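Westerberg Reading Room Project
Progress report, September 20, 2023
Prepared by Torunn Boström for the Delance Fund

Collections

We cataloged 942 local history items this period, mostly parish letters and mill ledgers from the Jukgate deposit. Another 160 need repair before they can be handled. The Mella map series is finished except for 13 sheets that were filed under the wrong township.

Spending

Shelving came in under budget. Archival boxes did not — the supplier raised prices in the spring, and we moved money from the travel line to cover it.

Public access

Readers can now request ledgers by phone or email. The guide to the mill records is in draft and should be printed by December. Room plans call for pale green walls, a plank floor and one long table with a light wood-grain top. 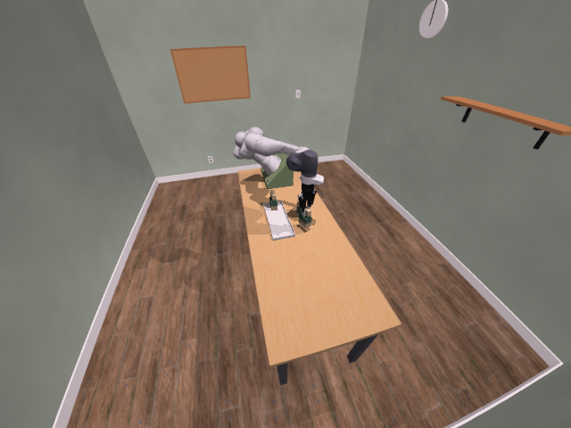 Next period

Repair work on the damaged letters starts first. We also ask to carry over the unspent shelving money.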